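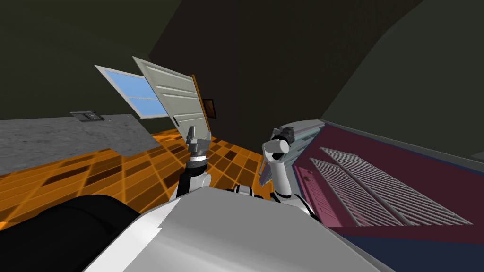 About Wurkby

Wurkby began with a shared desk, a borrowed telephone and a long conversation about why so many small firms were brilliant at what they did and so hopeless at telling anyone. Bořivoj Vondráček had spent years in the sales office of a paper merchant, and what he remembered most fondly was the Christmas letter he used to write to every account, by hand where he could manage it. When he set up on his own he wanted a business that still wrote letters, so to speak, even if most of them now go by email.

We help small and medium-sized businesses find new customers in their own area. Mostly that means looking after their mailing lists, writing their newsletters, tidying up their leaflets and making sure that when somebody fills in a form on the website, a real person rings them back. It is plain work and we are very fond of it.

Our first client was Tóth, a family firm selling kitchen scales and catering equipment, who came to us with a shoebox of business cards (we still have the shoebox!). Once we had typed them all up and taken out the doubles there were 3925 names, and the first newsletter went out that March. They are with us to this day, as are Illilent, whose spring mailing we look forward to more than we probably should.

There are ten of us now, three on the writing side, two looking after lists and data, and the rest doing a bit of everything, as people in small offices do. You will always have the same person to talk to, and if they are on holiday we will tell you before they go.
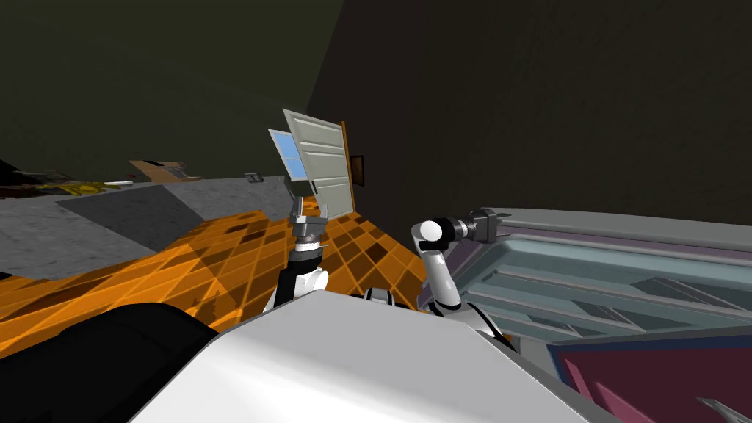
Meron Fikre wrote to us after her first year that she had expected to be sold a great many things she didn't need, and that what she got was a phone call asking who her favourite customers were and why, which she had never once been asked before. We still start with that question. It can take a whole morning and a good deal of tea, and we don't charge for it.

Our list-keeping is done in Fludaseo, a system we built for ourselves and now share with clients who would like to see their own figures. We never sell or lend a list to anybody else.

If you would like to talk, do ring or drop us a line, and please don't worry about having everything ready beforehand. A shoebox is fine.

Page last updated April 28, 2022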